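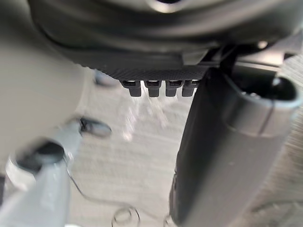 Manipulation Group, Trosolora Lab

Notebook, February, wrist camera pose work (Istik arm)

Picking up from last week. The question is still whether we can get the finger pose straight from the wrist view and stop trusting the encoder on the finger drive, which drifts after long sessions. Farzad Tehrani's suggestion was to use the parts of the gripper that never move relative to the camera as a reference and fit the finger against them. The row of four teeth under the housing is the obvious choice. They are dark, evenly spaced and always in view, and they stay sharp when everything behind them smears.

Method as run today:
Fit the four teeth first, one template per tooth, then solve for the small camera offset. Fit the left flank of the finger as a line, using the pale highlight as the start point. Report finger angle relative to the tooth row. No use of the background at all.

Collected 1,741 frames over the morning, arm moving at normal transfer speed. Threw out the ones where the log had no matching encoder value, which left 1,646. Of those, 296 were flagged as blurred by the gradient check on the tabletop area. I had been dropping blurred frames by default. Changed that today and kept them in, because the check looks at the table and the table is the part we don't use.

Result: the tooth fit converged on all the flagged frames except 90. Went through those by hand for most of an hour. Nearly all of them have the same problem, which is the rightmost tooth. It sits partly tucked against the upper end of the finger, both are dark, and the template slides down onto the finger body. Once that happens the spacing comes out wrong and the solve goes with it.

Tried two fixes before lunch. Dropping the rightmost tooth and using three gives a stable fit but a noisier angle. Keeping all four and forcing even spacing is better. The second and third teeth are close to identical, so I weight those and let the outer two follow. Using this one from now on.

The highlight on the finger is less good. It works while the lamp stays put. The De Graaf mount lets the lamp sag over a session and the line moves with it. Should try the seam around the end cap instead, it doesn't depend on the light as much. The scuffs on the finger may also throw the edge detector. Not checked.

Left side of the view is masked out completely. The arm link comes in close there and the round black joint kept getting picked up as a feature.

To do:
Rerun the 90 with forced spacing, log per tooth error.
Seam fit on the end cap.
Ask Mastia for the drawing of the housing with tooth pitch, my caliper numbers are not good enough.
Fix the file naming, the afternoon run overwrote the first calibration set. Backup is on the shared drive.

Stopped at 5:40.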